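We use cookies to keep you signed in. By continuing to browse you accept our cookie policy. OK

Refinishing a tabletop: oil or water-based poly?

skotia_fan
Stripped my old kitchen table down to bare wood and I'm so excited to put a finish on it! Leaning toward Briltex hardwax oil. Anybody used it on something that gets eaten at every single day?

planer24
Yes, and I love it!! Two thin coats, buffed in by hand, and the wood just glows. You can fix one bad spot without redoing the whole top, too.
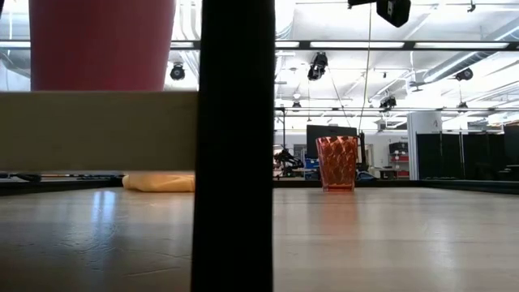 Oil needs a light touch, so wipe off way more than you think you should and leave it alone for 24 hours. Pale wood shows everything, faint grain and scuff marks included, and I like it that way. Keep a soft cloth like that yellow one close by for buffing.

Trodex676
Gotta disagree on oil for a kitchen. Red wine got through mine in one dinner. Water-based poly, three coats, sand between them, done. Mine still looks great!

planer24
Did you let it cure all the way, though? Mine has seen plenty of wine.

Trodex676
Ten days. Maybe I put it on too thick, but I'm sticking with poly.

skotia_fan
Ooh, okay. I'll try both on the underside first and spill some coffee on them. Does either one turn yellow?

planer24
The oil warms up a little. Fikre makes one with a white tint if you want to keep it pale.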